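3.2 Seating in the shared room

We were rather fond of the open room at Toroda by the end - it is a bright, white, generous sort of place, and its chairs had clearly arrived from all over the building.
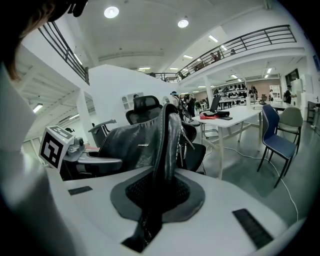 Figure 7. Mixed seating near the white table, with the mezzanine railing overhead.

An office chair with armrests and a blue upholstered one invite quite different ways of sitting, and we coded each colour and style separately (see Section 8).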